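Skalar opens orders for its two-arm starter kit, and I had a morning with it

February 21, 2025

Skalar started taking orders this week for Tramier, the two-arm kit it has been teasing since last summer, and I got to spend a morning with one at the Kollár workshop before the order page went up. I've been pestering them about this thing for months, so yes, I was early, and yes, I brought my own notebook full of questions (some of which I even remembered to ask!).

The short version for anybody who only wants the facts: Tramier is a pair of arms with two-finger grippers, the mounting hardware, the control software and a set of 107 ready-made practice tasks. You don't get a table. You don't get a computer either, and I think a few buyers will be grumpy about that one, so read the packing list before you click. Orders are open to schools, labs and small shops first, and Skalar says 1563 people had put their names on the waiting list when it closed.

Catriona Menzies runs the kit program and she walked me through the setup. I asked her who she thinks is going to buy it and she didn't hesitate. "People who've been sharing one arm between a whole department," she told me. "They want to try two-handed work and they don't want to write a grant for it." Pruteten, the software that comes with the kit, lets you record a motion, name it, and hang it on one arm or both. I had my first motion saved in less time than it takes me to set up a new phone, and I am not quick with phones.

What I liked most was how plain the practice tasks are. Picking up toy bricks and putting them in a bin sounds like nothing, and then you try to get two arms to share one bin without bumping elbows and you start to see where your afternoon is going to go. The tasks get harder in small steps, you can skip around, and you can rewrite any of them. Iveta Pešek wrote most of the set and she's still adding to it. She wants the next batch to include folding, which made me laugh out loud – I can't fold a fitted sheet myself.

A few gripes, because I have them. The manual assumes you know what a tool frame is by page 3, and I'd guess plenty of teachers won't. The speed setting is buried two menus down. And I'd love a bigger undo button in Pruteten, since I hit the wrong thing more than once and had to start my recording over. Menzies wrote all of that down, so we'll see. 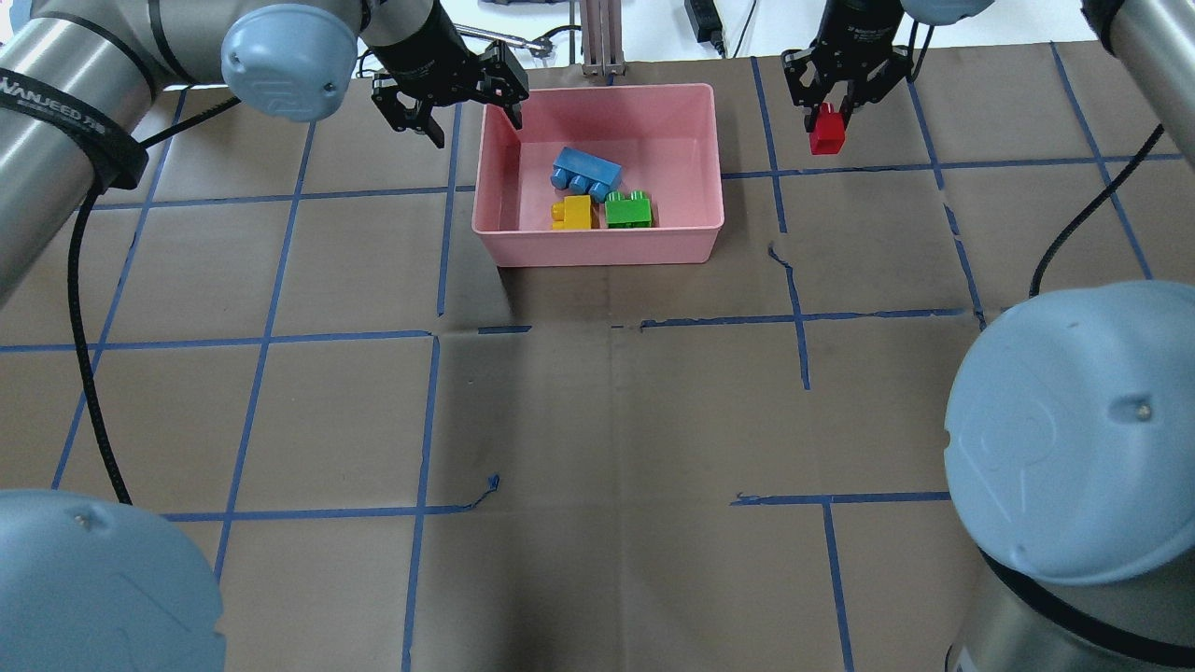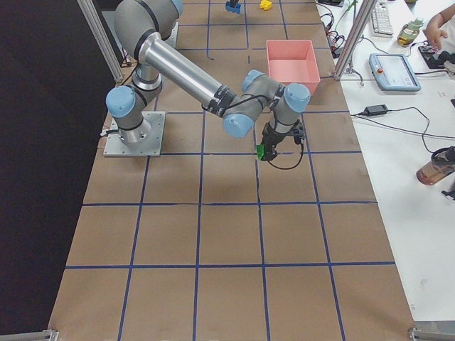
Brick practice on the taped grid, with the pink bin beside the gripper.

Support is the part I'd ask hardest about if it were my money. Skalar is promising a reply within one working day for the first year, and after that you pay for a plan. The price of that plan wasn't settled when I visited, and I pushed a little, and I got a very polite smile. Spare fingers for the grippers can be ordered separately from day one, which is good news for anyone who has ever handed equipment to a room full of students.

The company says it can build 4000 kits this year, with the waiting list served first and everybody else after that in the order they signed up. Kollár is keeping its demo setup running through the end of February for anyone who wants a turn before deciding. You have to book a slot, and the morning ones were going fast when I left. I've put my name down for another go, this time with my own task, and I'll write up how it went once I've had it.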